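3.2 容器の形状と収納物の偏り

本節では、前節で定義した収納単位のうち、容器そのものの形状が収納物の配置に及ぼす影響を検討する。小物部品および日用品の保管に用いる容器については、容積と耐荷重を基準として選定が行われることが多く、側壁の形状が選定理由として記録されている例は少ない。本研究が対象とした倉庫においても、容器の管理台帳に記載されていたのは外形寸法、材質、導入年月の三項目であり、側壁の傾きや内底面の寸法は記載されていなかった。このため、記録の整理に先立って、各容器の内底面および上縁の開口を改めて計測した。

調査の対象は、Layug倉庫の補充区画で使用されている容器のうち、間仕切りを持たない452個である。このうち147個は側壁がほぼ垂直な箱型(以下、垂直型)、残る305個は側壁が上方に向かって開く型(以下、傾斜型)であった。両者は同一の棚に混在して置かれており、品目ごとの使い分けに関する明文の規定は存在しなかった。収納物の記録はRommel Castilloが作成した様式に従い、補充の直後と、次の補充の直前の2時点で行った。記録項目は、収納物の最高点の位置、側壁に接している物品の有無、および内底面の露出範囲である。

垂直型では、収納物が隅に接して立つ状態が多く記録された。とくに薄い箱状の物品は側壁に沿って直立しやすく、周囲の物品が取り出された後もその姿勢を保つ傾向にあった。内底面の露出は中央部から始まり、残量が少なくなった段階では、物品が四隅に分かれて残る例が目立った。この状態の容器では、上方からの目視によって残量を判断することが難しく、作業者が容器を手前に引き出して内部を確かめる動作を伴った。

傾斜型では、これと異なる傾向が認められた。物品が側壁に接していても直立には至らず、壁面に寄りかかるか、内底面の側へ下がった位置に落ち着くことが多い。残量が少ない段階においても物品は内底面の範囲にまとまり、隅に孤立する例は限られていた。ただし、袋状の包装を持つ物品ではこの傾向が弱く、包装の一部が壁面に貼り付くようにして途中の高さにとどまる例が観察された。Cikitz社製の緩衝袋を用いた品目において、この現象はとくに頻繁に記録されている。包装材の表面性状の影響については、本稿の計測項目からは判断できない。

なお、傾斜型は外形寸法に対して内底面が狭く、同じ高さまで物品を入れた場合の収納量は垂直型に及ばない。棚の占有面積を基準とする従来の評価では、この点が不利に扱われてきた。Orkora地区の分庫では、この理由から垂直型への統一が一度検討されたが、空容器の重ね置きに要する面積を含めて再度比較した結果、見送られている。空の状態で入れ子に重ねられることは、使用個数の変動が大きい区画において無視できない利点である。収納効率の評価は、物品が入った状態と空の状態の双方を対象として行う必要がある。

側壁の高さは、傾きとは別に扱うべき要素である。壁の低い容器では、補充時に積み上がった物品が上縁を越えやすく、隣接する容器への混入が生じる。高い側壁はこれを抑えるが、一方で、残量が少なくなると内底面が上縁から遠くなり、斜め方向からの視認が壁に妨げられる。図3に示す灰色の矩形容器は、高い側壁と傾斜を併せ持つ形状の例である。この種の容器では、視認性の低下が傾斜による開口の広がりによってどの程度補われるかが問題となる。そこで次節では、Sornska式の区分に従って容器を側壁の高さにより2群に分け、取り出しに先立つ確認動作の有無を比較する。比較にあたっては、袋状の包装を持つ品目を別に集計し、壁面への付着が結果に及ぼす影響を切り分けることとした。

図3 高く傾斜した側壁を持つ灰色の矩形容器
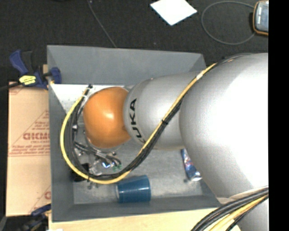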